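Astuces d'atelier : ranger et préparer la table du club robotique sans y passer la soirée

On me demande souvent comment on s'y prend au club Flisell pour que l'établi reste utilisable, alors je mets ici mes petites habitudes, un peu en vrac (je compléterai au fil de l'année). Notre équipe prépare le défi Sotora, épreuve « manipulation d'objets du quotidien », et depuis septembre on a beaucoup appris, surtout en ménage !

Les nappes d'abord. Une nappe de cuisine toute bête change complètement le travail de réglage. On en garde plusieurs, des claires, des foncées, des unies et des façon marbre, et on en change souvent, parfois en les superposant. Un programme qui s'en sort très bien sur fond blanc peut perdre les pédales dès qu'on passe au noir, autant le savoir avant le concours. Je les roule sur un tube en carton au lieu de les plier : un pli bien marqué, ça soulève les petites pièces et ça fausse la hauteur de prise. Pour le tissu, un coup de fer tiède sur l'envers, surtout s'il y a un motif doré imprimé. J'en ai gâché un comme ça, le motif est resté collé sur la semelle... Pour nettoyer la semelle, chiffon humide et bicarbonate, fer froid et débranché.

Ensuite les puzzles. C'est notre exercice préféré et le plus énervant : attraper une pièce fine posée à plat, sans la pincer de travers ni pousser toute la nappe avec.

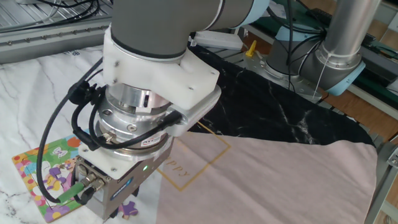 Prenez des puzzles d'enfants à cadre, avec de grosses pièces. On les trouve pour trois fois rien en vide-grenier, et s'il en manque une, tant pis. Au dos de chaque pièce, je note au crayon la lettre de la boîte, ce qui évite de tout trier à quatre pattes en fin de séance. Les pièces gondolées passent une nuit sous deux gros dictionnaires. Et si le carton commence à se dédoubler dans les coins, un peu de colle blanche au cure-dent, on essuie, on laisse sécher sous un poids. J'en ai réparé 36 pendant les vacances, devant la télé !

Les câbles, maintenant, mon grand combat. Bandes auto-agrippantes, jamais de colliers plastique serrés à fond. Laissez une boucle généreuse près des articulations, puis faites bouger le bras très lentement sur toute sa course, une main sur l'arrêt d'urgence, en regardant si quelque chose tire ou frotte. Je mets aussi une étiquette à chaque bout du câble, écrite au feutre fin et recouverte de ruban transparent.

Pour la visserie, les boîtes à œufs restent imbattables : une alvéole par étape de démontage, dans l'ordre, et on remonte à l'envers.

Dernière chose, notre cahier de séance. Chez nous il s'appelle Flerent (vieille blague du club, ne cherchez pas). On y note la nappe utilisée, l'éclairage, les réglages, les ratés. Le soir, vers 18 h, la lumière n'a plus rien à voir avec celle de l'après-midi, et sans le cahier on accuserait le programme.

La prochaine fois, je vous raconte comment je décolle les résidus de ruban adhésif sur un plan de travail. L'huile de cuisine marche, mais il faut bien dégraisser derrière.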